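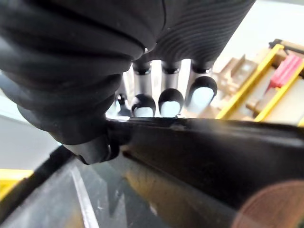

Gultow answered that the black handles should never go in the same drawer as the spare bars, and that we would be sorry in a month. It took less than that.

Notebook, 11/1/18, long bench

I emptied the drawer today. Everything in it is long, dark and nearly the same shape, so I understand now why the wrong piece went out to Cattaneo in July. In poor light you take one by the end, it feels right, and you only see the mistake when the screws do not meet the holes.

What was in the drawer:
42 pieces in total
7 handles of the old Urnero type, with the narrow end
2 bars which I could not identify
The rest is the current type, mixed with bars for the Flerkier cabinet

I measured hole distance with the caliper and not with the steel rule, because last time the rule gave us different results depending on who was reading it. The old Urnero type is 82 mm between centers. I did not write down the others yet, the table is on the loose sheet inside the back cover. Please do not throw this sheet away.

Cleaning: a damp cloth and a little dish soap. I tried alcohol on one of the unidentified bars and it left a dull place near the end, so I stopped. Maybe it was dull before, I did not check this first, my mistake. The other one I left as it was.

New places, from today:
Left drawer – handles, current type only
Right drawer – bars for Flerkier
Small gray box on the shelf – old Urnero, do not use for new work

I put paper tape on the narrow end of each old handle. It is ugly but it comes off without leaving glue, I tested it on one. If you take a handle for trial fitting, please leave the tape on until it is screwed in.

Still open: Gultow asks if we want to send the old ones back. I would keep them for repairs, but somebody should look how many old cabinets Cattaneo still has in use. Also the right drawer does not close completely when the bars lie across it. They must go in lengthwise, wide end to the back.

Screws for the current type are almost finished, I wrote it on the order list.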